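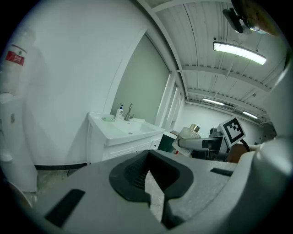
4 Jan 2023, by Anas Fahmy

My resolution was to sort out the washbasin corner, a job I have been promising since June. It is one small vanity. It took the whole morning.

The hand soap and the little green dish kept their places by the tap, having earned them. Everything else had to argue its case. I paid 200 for a Kivirier shelf to hold the overflow, and it has yet to leave its box.

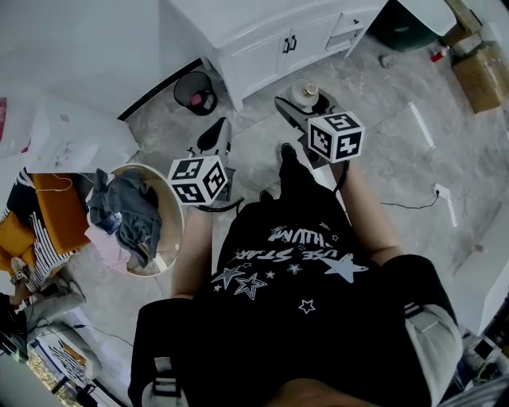

The vanity, with the floor still to do.

Then there's the frosted bottle with the gold cap, far too grand for a sink like ours. I've moved it to the counter and back so often that it must be the best travelled thing in the building. For now it stays, on probation, and I'll do the bin tomorrow. 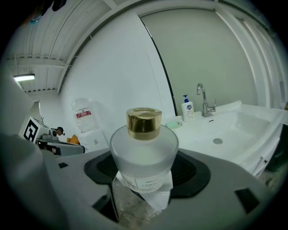

The tap could do with a polish too, but I know my limits.

Last updated: 4 January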